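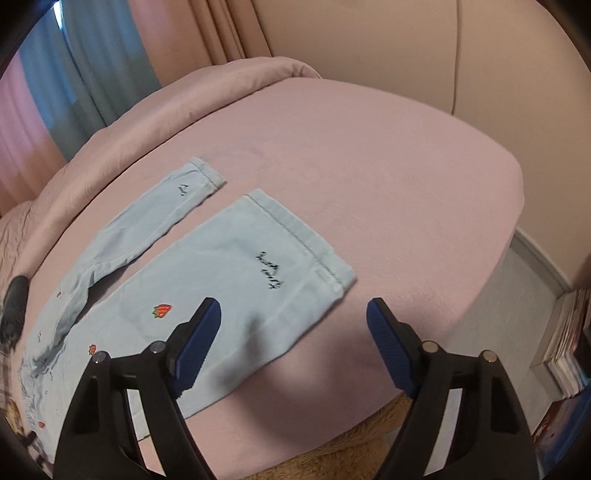 Home build: hand-held grippers for folding clothes

Manouchehr Ghaffari has finished the second of his two hand-held grippers and has started using them on laundry at home in Fedville. He brought the pair to the shared workshop on 2019-09-24 and left one on the bench for the evening so people could try the action.

The grippers are the input side of a longer project he calls Shojaei. A person holds one in each hand and does a job with the fingers only. The movements are recorded, and later on they will be used to train a pair of small arms, which are still in parts on his shelf. He picked folding because cloth is hard for a machine and there is always some of it in the house.

Each gripper has two black fingers on a linkage, with a blue textured pad on the inside of each fingertip. The first pads were smooth and kept sliding off anything thin. The new ones have a fine diamond pattern and hold much better, although they need wiping down or they pick up lint. The screws at the joints worked loose on the first version. He now uses thread lock on all of them and checks them before each session.

So far he has recorded 109 folds and kept 82. Most of the rejected ones were lost to dropped tracking, and a few to him letting go too early. Towels came first, then T-shirts. Children's jeans are the current item, laid out on a bed with a plain pink sheet.

Jeans are slower than he expected. The denim is stiff at the hems, where the cuff is turned up and double stitched, and the fingers have to open nearly all the way to get around it. A single layer in the middle of a leg is easier to pinch but tends to bring the layer underneath along with it. He now starts each fold at a cuff and works back toward the waist.

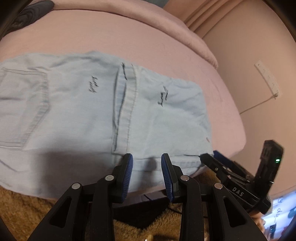
Working with both hands has its own problems. The grippers are wide, and on small clothes the linkages knock into each other if both hands come in from the same side. Manouchehr keeps one low and brings the other in at an angle. He would like to make the next set narrower, but that means redrawing the linkage and he wants to finish the jeans first.

The fingers were printed on the workshop's Famow, the older machine by the sink. A full set takes more than 100 grams of filament with supports. The springs came out of the Teltwood drawer, which is now empty, so please tell the desk if you have any spare.

In October he plans to mount the first arm and try playing back a towel fold. He could use help with the wiring - no robot experience needed, but you should be able to crimp a connector. Leave your name on the sheet by the door.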